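Section 4: Setting Up Your Jillico Kitchen Scale for the First Time

Welcome, and thank you for bringing a Jillico home. We know it's tempting to pull the scale out of its box, drop something on it and see what it says (we do the same thing with every new gadget ourselves), but a little patience now will save you a good deal of head-scratching later on. Set aside 25 minutes, pour yourself something to drink, and take the steps below in order. If you have owned one of our older Flollen scales, please read along anyway, as the buttons have moved and the zero key now does two jobs.

Choosing a spot

1. Pick a surface that is hard, level and steady. A solid counter or a sturdy table is perfect. Folding tables, cutting boards and anything with a cloth on it will give you readings that wander.

2. Keep the scale at least an arm's length from the stove and the microwave, and out of the path of any fan or heating vent. Moving air pushes on the platform more than you would expect.

3. Press gently on each corner of the scale. If it rocks, turn the small foot under that corner until it sits firm.

NOTE: If you carried the scale in from a cold car or garage, let it rest indoors for an hour before you go any further.

Putting in the batteries

4. Turn the scale over onto a folded towel and slide the battery door toward the Jillico name. Fit 4 AAA batteries, matching the plus and minus signs inside the tray, and slide the door back until it clicks.

CAUTION: Please don't mix old and new batteries. One tired battery will drag down the rest, and a leak inside the tray isn't covered by the warranty.

5. Set the scale upright with nothing on the platform and press ON. Every part of the display will light up for a moment, then drop to a zero. Wait for the zero to stop blinking. If you see a dash instead, press ON again and keep your hands off the counter this time. 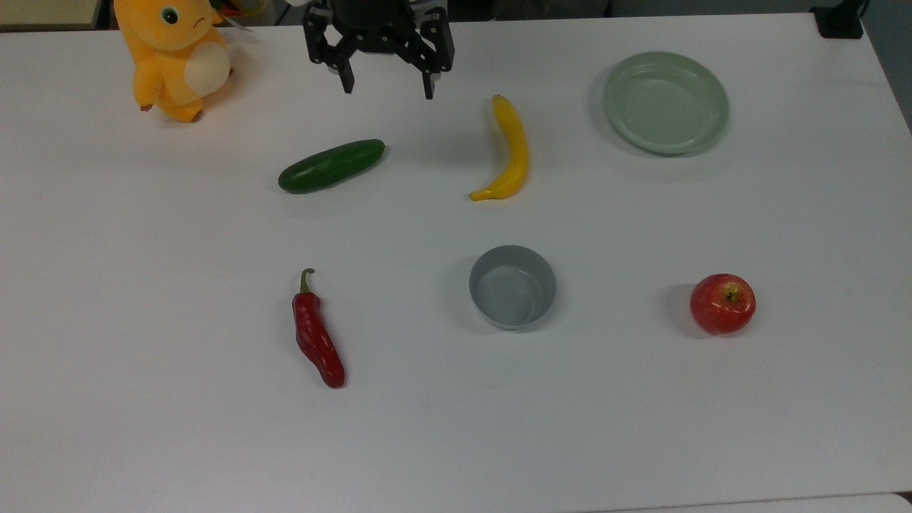
Setting the zero with a bowl or plate is the step that brings us the most letters, so we will go slowly. The idea is simple enough: you want the weight of your food without the weight of whatever is holding it. Any dish you already own will do, whether it's a pale green plate or a gray bowl with straight sides, so long as it leaves the display in plain view once it's on the platform. For your first practice round, stick with single pieces that stay put, such as an apple, a banana or a cucumber, and leave the flour and sugar until you have the feel of it.

6. Place your empty dish in the center of the platform and wait for the number to settle.

7. Press ZERO once, lightly, and let go. The display returns to zero and a small "NET" appears in the left corner.

8. Add your food and read the number. To weigh a second food in the same dish, press ZERO again before you add it.

9. When you have finished, take everything off. The display will show a minus number — this is the weight of your dish, and it's quite normal. Press ZERO once more to clear it.

NOTE: Holding ZERO down for longer than a quick press opens the calibration menu. If you land there by accident, press ON to back out, and nothing will be changed.

Checking the reading

10. Inside the foam lid of your box you will find a metal check weight marked 300 g. Place it in the center of the platform with no dish underneath and wait for the number to hold still.

11. If the display shows 300, you're done, and you can put the weight back in its foam. If it shows anything else, lift the weight off, hold ZERO until "CAL" appears, and set the weight back down. The scale will adjust itself and beep twice.

CAUTION: Handle the check weight by its edges and keep it dry. Fingerprints and kitchen grease build up over the years, and a dirty weight will teach your scale the wrong lesson!

12. Press UNIT to move between grams and ounces. The scale remembers your choice when it's switched off, though it will go back to grams after a battery change.

If the scale still won't hold a steady number after all this, try it on a different counter before you write to us. Should that fail too, turn to page 112 for the full list of error codes.

Related items
Flollen Scale: Replacement Feet and Battery Door
Storonell Storage Sleeve: Care and Washing
Zelenák Measuring Cups: Conversion Chart
Jillico Warranty Card and Registration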